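How to Start a Small Podcast About Politics and Ideas

When Maëlle Bergeron and I started ours, we had one microphone between us and far too many opinions. Livatov has 26 episodes now, and I still get letters asking how to begin, so let me set it down while the coffee is fresh.

Pick one question for each episode and write it on a card. "Is inheritance fair?" will carry you for half an hour, but "the economy" will leave you wandering (ask me how I know!). Read at least one thing by somebody you disagree with, and take down their best argument in their own words.

Then record two minutes in your quietest room and listen back with headphones. Kitchens echo and they hum – a closet full of coats is a lovely little studio. 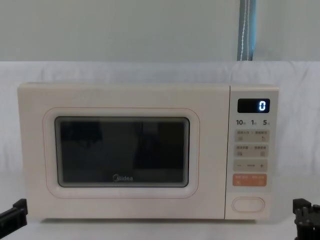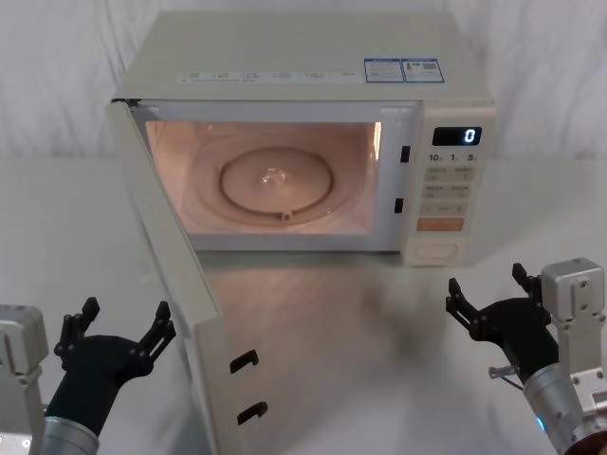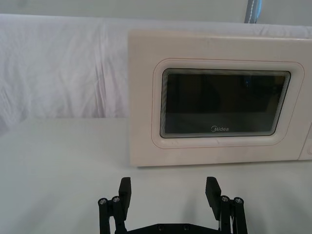 How long should a first episode be?

Twenty to thirty minutes is plenty, and you can stretch out later once you know your own pace.

When you edit, cut the false starts but leave the laughter in. Never trim a guest's answer so that it means something else – I send mine the finished file on Wednesday and give them a day to object. Put your sources in the show notes, with page numbers if you have them, and when you get a fact wrong, say so at the top of the next episode.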